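What should we expect at the Lomora open day?

Posted by mivthorpe_mum

My daughter is 12 and robot-mad, and we've got spots for the robotics open day at Lomora in Mivthorpe. Has anyone been? Is it mostly talks, or do kids get to see things moving? And does she need to know any coding?

Simone Cordeiro

We went in December and loved it! No coding needed. You sign in at the front desk, get put in a group of 20 and go around the stations - ours started with the simulator, and my son would happily have stayed there all day. They run tasks on screen with everyday objects, and the guide (Xiong, very patient) takes questions the whole way through. Ask to see the view from just behind the gripper. It makes you lean in your chair!
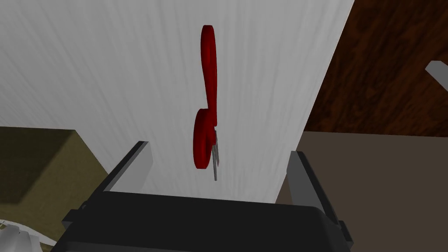

1 min read

Scissors were our group's favorite. On screen they hung between the two open fingers, red handles up and blades pointing down at the gripper, so thin from that side that everyone had a different idea about where to grab. Xiong let the kids argue it out first, which was great fun. Get there early if you want a seat near the screen.

ludia_fan8

parking is terrible, take the bus. the Ludia demo upstairs is good too but it's loud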